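Do grapes really need all that fuss?

Grapes look like the easiest fruit in the world. You don't peel them, you don't core them, and they come in a bunch with its own handle. So why do people who sell fruit make such a fuss about how you put them down?

I wasn't convinced there was a good reason. Grown-ups say "careful with that" about nearly everything, including things that would bounce. So I went looking for which grape rules make sense and which ones are just things people repeat.

What is a grape, anyway?

A grape is a berry. It has a thin skin and a lot of juice inside, plus pips if it's the sort with pips. Each one hangs on a tiny stalk, and all the tiny stalks join up to a bigger one. The whole lot is called a bunch, or a cluster if you want to sound like a gardener.

The place where the stalk meets the berry is the weak spot. Pull a grape off roughly and you may tear the skin and leave a small wet hole. Mould likes small wet holes very much.

Rule one: don't pile them up

This one sounds made up. A grape weighs hardly anything, so how could grapes squash grapes?

Well, one can't. But a bunch is heavier than you'd think, and a bunch on top of a bunch on top of another bunch is heavier still. The grapes at the bottom have to hold up everything above them. Their skins split, the juice runs out, and now you have sticky grapes that go off quickly.

Fenna Van Rooij, who runs the fruit stall at Warnmont market, let me try it. We put 6 bunches in a deep bucket and left it overnight. In the morning the top ones were fine. The bottom ones were not something you'd want in your lunchbox. I'll give the grown-ups that one.

Rule two: use a box with gaps

Lots of fruit travels in crates made of slats. Slats are thin strips with spaces left between them. People will tell you the fruit "needs to breathe", and that's where I start to frown, as grapes haven't got lungs.

It's half true, though. Living plant parts do take in oxygen and give off carbon dioxide, even after they are picked. But the bigger reason for the gaps is water. Fruit gives off a little water into the air. In a sealed box that damp air has nowhere to go, so it settles on the skins in drops. With gaps, the damp can drift away. Less damp means slower mould.

Do the slats have to be wood? No. Plastic ones with holes do the same job and are easier to wash. Wooden ones look nice on a stall, and Fenna admits that's partly why she uses them.

Rule three: wash them straight away

Here I think a lot of people have it backwards. Washing grapes before you eat them is a very good idea. Washing them and then putting them away for days is a poor one — you've just added the water that the gaps were supposed to get rid of.

Have you noticed a dusty, whitish look on some grapes? It's called bloom, and it isn't dirt. The grape makes it. It's a kind of wax that helps keep water inside the berry. Rub it with your thumb and it comes off, leaving a shiny patch.

Rule four: green grapes aren't ripe

Wrong! Green is simply the colour of some kinds of grape. As they ripen they often turn from a hard, bright green to something paler and a bit yellow. Many people find the yellowish ones sweeter. I tested this on my class and got a lot of arguing, so I wouldn't call it proved.

What about the leaf?

Sometimes there's a leaf in with the fruit. Shops may tell you it shows how fresh the grapes are. Maybe. A floppy brown leaf has certainly been off the vine for a while, but a green one could have been tucked in just to look pretty. Look at the stalk as well. A green, bendy stalk is a good sign, and a brown, brittle one means the bunch has been waiting.

How to lift a bunch

Hold the main stalk with one hand and put the other hand underneath, with your fingers loosely curled. Don't squeeze. Lower it into the crate and let go slowly. If you drop it, even from a small height, a few grapes will come loose and roll off to live under the fridge.

Try it yourself

You need two bowls, some kitchen roll and two small bunches of grapes. Wash one bunch and leave it wet. Keep the other dry. Cover both bowls, put them in the fridge and look every day. Write down what you see, including the boring days. If your wet grapes last longer than your dry ones, then I've got rule three wrong, and you should believe your grapes before you believe me.

Ask a grown-up before you start, and don't eat any that have gone furry. 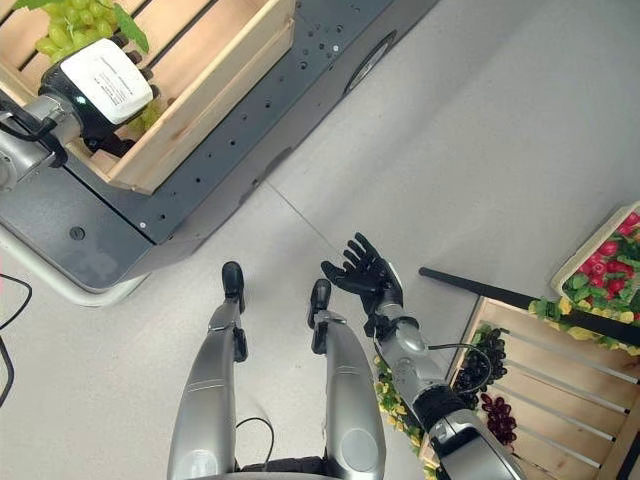 Green grapes in a slatted wooden crate, with a leaf.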